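Umano two-finger gripper kit: a long review from an after-school robotics club

I help run the robotics club at a community college, and I promised the folks on the Asora forum I would write this up once we had put a full term on the thing. Well, we have, and I have plenty to say, so get a cup of coffee.

First, what it is. Umano sells a two-finger electric gripper as a classroom kit. You get the gripper body, two sets of fingers, a mounting plate, one cable and a box of small screws that you will want to pour into a muffin tin right away. We paid $2,298 through Fidard, who were very patient with our purchasing office (it took three tries to get the form right, and all three mistakes were ours). That was the biggest single thing the club has ever bought, and I lost a little sleep over it. I'm glad to say I have mostly made that sleep up.

We bought it for the Lamptey Challenge, which is a student competition where teams pack a basket of groceries with a robot arm. The judges bring the food, and it is real food. No foam blocks! You get oranges, bagged rice, bread, and one year there was a cabbage that ended everybody's run. Our old gripper had two settings as far as the students were concerned, dropped and squashed, so we knew we needed something gentler before February.

Setup was easier than I expected. Two of our first-year students had it bolted on and moving in a single afternoon, and the only snag was that the mounting screws want a shorter hex key than the one in the box. The printed guide is good on wiring and thin on software. There's a page about force limits that I have now read so many times it has come loose from the staples, and I still think the table on it has two columns swapped. If you write to Umano they will send you a newer copy, which is better, though it took them a couple of weeks to answer us.
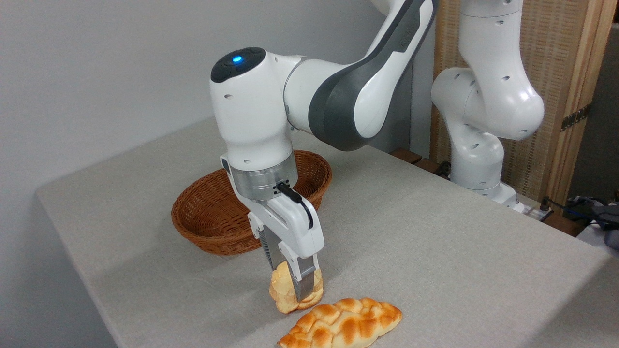 Bread is where this gripper earned its keep with us. The force setting runs on a scale up to 900, and our students spent a good many evenings finding the spot where soft things hold their shape without slipping away. They settled on 428 for rolls and wrote it on the whiteboard in letters you could read from the parking lot. Going in with one finger behind the roll and the flat plate across its front suits the lumpy little golden ones nicely, and the ridged strip on the other finger can be saved for things that don't mind a pinch. The braided loaf is a harder customer, being so much bigger and pointed at both ends, and for that one I'd tell any team to practice coming in across the middle and to be fussy about the angle. Our students argued about that angle for most of a month and I loved every minute of it.

Now for the grumbles, and there are a few. The cable is my main one. It plugs in at the side, up near the wrist, and it needs a bit of slack so the arm can turn, but too much slack and it wants to catch on whatever is nearby. We went through a lot of hook-and-loop straps before we found a loop everyone could live with. I do wish the plug came out at the back.

The fingers are also a nuisance to clean. Crumbs get into the ridges, and a paper towel just pushes them in deeper. An old toothbrush does the job. Please do this before you put the gripper away for the weekend (we learned about that from the smell).

And the software that comes with it is only fair. It opens and closes the fingers and shows you a nice graph, but if you want to save a different force for each kind of food you'll be writing that part yourselves. For a college club that's a fine little project, and one of our quieter students took it on and did a lovely job. For a middle school group with one tired teacher, I'd think twice.

We finished almost at the top of our bracket at the Challenge, with nothing squashed, and came home with a basket of groceries that we ate in the van. I would buy the kit again. I'd order a spare set of fingers along with it, too, as the shipping on small parts is silly.

Four stars out of five. If Umano ever moves that cable plug I'll come back and add the last one.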